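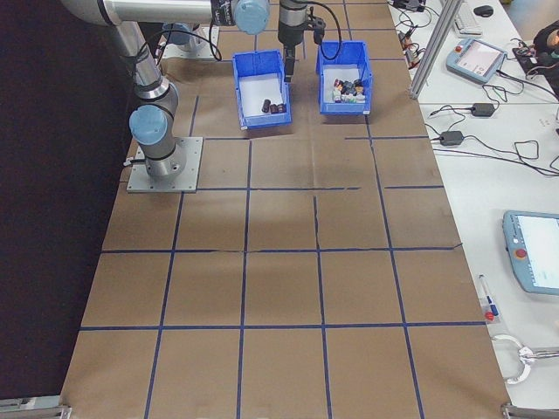 Workshop news: teaching the sorting table by hand

Since April the small workshop at Fimska has a new job on its list. We are teaching robot arms to move small parts from one blue bin to another, and we do it by showing, without writing a program for each movement. The work belongs to the Stakex project, which we share with our neighbors at Koster. Many members asked what happens behind the black curtain, so I write a few lines about it.

The idea is easy to explain. A person moves the arm through the task, and the computer records the joint positions and the camera pictures together. One complete showing, from the first movement to the last, we call an episode. When we have enough episodes, a model is trained on them and tries the same task alone. Our goal for the first round is 4000 episodes. At the moment we have roughly 300 that I would call good, so there is still much to do.

We have two ways to show. In the first way, you hold the arm near the wrist and guide it with your own hands. This feels natural and new people learn it in one evening. The weak side is that your hands and sleeves come into the camera pictures, and the model may learn from them. In the second way, you sit apart and use the Zurton hand controller. The pictures are cleaner, but the first tries are slow, and many people close the gripper too early.
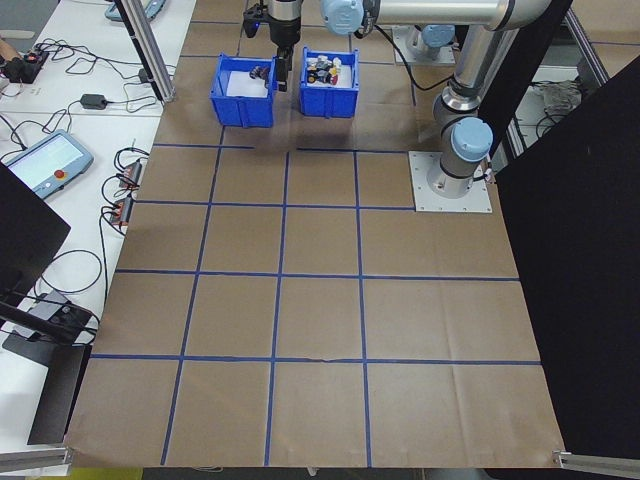
The sorting table with its two blue bins and the tape grid.

The grid of blue tape was a long discussion. We wanted a simple way to say where a bin should stand, also for people who come only once in a month. Now the session sheet tells you the square for each bin, and you write down if you moved it. Please do not pull off the tape, even if one end becomes loose. Press it down again and tell the person who keeps the session sheet.
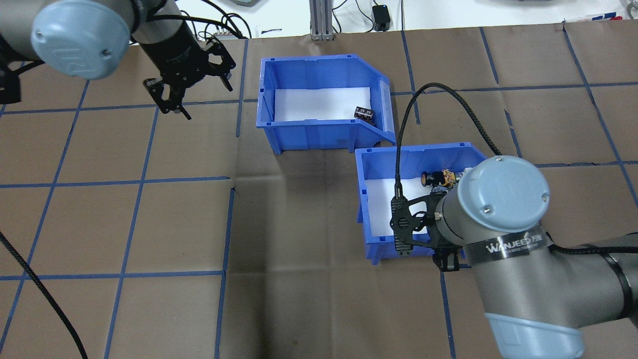
What we learned until now is mostly about patience. A good showing is not a fast one. If you stop above the part for a moment before you go down, the recording is easier to use later. If you miss the part, you may try again in the same episode, but please only one time. After a second miss, stop the recording and mark it as failed. Failed episodes are kept in a separate folder, and we do not delete them.

We also ask you to change the parts between episodes. In the first week everybody liked to pick the same easy piece, and we had to throw out 22 recordings which were almost equal. Small bottles and short round parts are more difficult, and exactly these are missing in our collection. 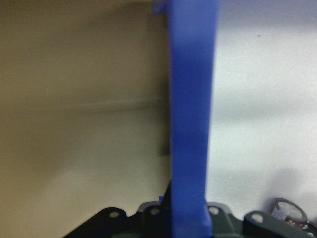
Before each session, look at the fingers of the gripper and check the screws by hand. Then look at the picture from each camera on the computer. If a picture is too soft to judge, write it on the sheet before you begin, and do not turn the lens by yourself. One session is 20 episodes, and after this you should take a break, also when you feel fine. Tired hands make strange movements, and the model copies them.

The next open session is on Saturday. You do not need experience with robots, but for your first time please come a little earlier for the safety talk. We will show you where the emergency stop is and you will press it one time yourself. Long hair should be tied, and bracelets stay in the locker. To take part, put your name on the list at the Fimska front desk and write if you prefer guiding by hand or the remote control.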